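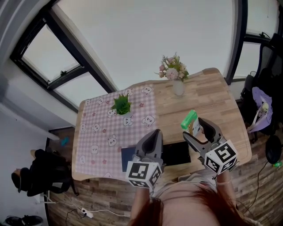

Why does a tabletop get wider in summer and narrower in winter?

Wood takes up water from damp air and gives it back to dry air, and it swells and shrinks across the grain as it does. Along the length of the board almost nothing happens. Everything else tonight comes out of that.

WOOD MOVEMENT, evening furniture class, Cleltville
Notes for Wed 9 April
Duyên Đào (bench room), questions on the reading to Oriana Aravena

Recap from last time
Free water / bound water. Free water sits in the hollow of the cell, bound water is in the cell wall. Free water goes first when a log dries, and no shrinking happens yet. Shrinking starts when the walls begin to give up bound water. The point in between is the fiber saturation point — know the term, it's on the sheet again in two weeks.

Directions
Tangential (around the rings): moves most.
Radial (center out toward the bark): roughly half of that in a lot of species, but look yours up, dont guess.
Longitudinal: ignore it for furniture.
So flatsawn boards move more across their width than quartersawn ones. Also why flatsawn boards cup. The rings try to straighten out as the board drys, and the bark side goes hollow.

Working it out
Width x change in moisture content x the coefficient for the species and cut. Coefficients are in the back of the reader.
Worked on the board: a top 300 mm wide, moisture going from 6 percent in heating season to 13 percent at the damp end. That's a change of 7. Coefficient 0.003 (made easy for the board, yours will be uglier). 300 x 7 x 0.003 = 6.3 mm. People always say that looks too big. Check it with a ruler, 6.3 mm is a gap you can see from the doorway.
Two mistakes from the last homework. One, using relative humidity of the air in place of moisture content of the wood. Different numbers, different thing. Two, using the length of the top. Width! Width across the grain.

Fixing a top to a base
Do not glue a solid top to the rails all the way round. Do not run screws tight through plain holes. It will either split or pull the base out of shape.
What works:
Wooden buttons in a groove. Leave room in the groove on the sides that move.
Slotted holes, slot running across the grain of the top, washer under the head.
Figure-eight fasteners. Fine on small tables, need clearance to swing.
Pick one place to fix hard. Middle of the width usually, so the movement splits evenly both ways. If the back edge is against a wall, fix the back and let it all go forward.

Breadboard ends
Glue the center tenon only. Outer pegs go through elongated holes in the tenons. The ends will stand proud or shy of the top at some point in the year — that's correct, stop sanding them flush.

Finish
Slows the exchange down. Does not stop it. Oil slows it least, film finishes more. Finish both faces the same or the top can cup from one side taking up water quicker. Most of the cupped tops brought in last October had bare undersides.

Before next class
Read the Kuusisto chapter on panels, first half only. Skip the veneer part.
Problem 1: top 32 inches wide, 6 to 13 percent, flatsawn, species of your choice. Give the answer in fractions of an inch. Show the coefficient you used.
Problem 2: same top, quartersawn. How much did you save?
Problem 3: sketch the button and groove for problem 1, seen from the end, with clearances marked for a build in the dry season. Then say what changes if you build it in the damp one.
Bring your offcuts for the moisture meter. Ends sealed please.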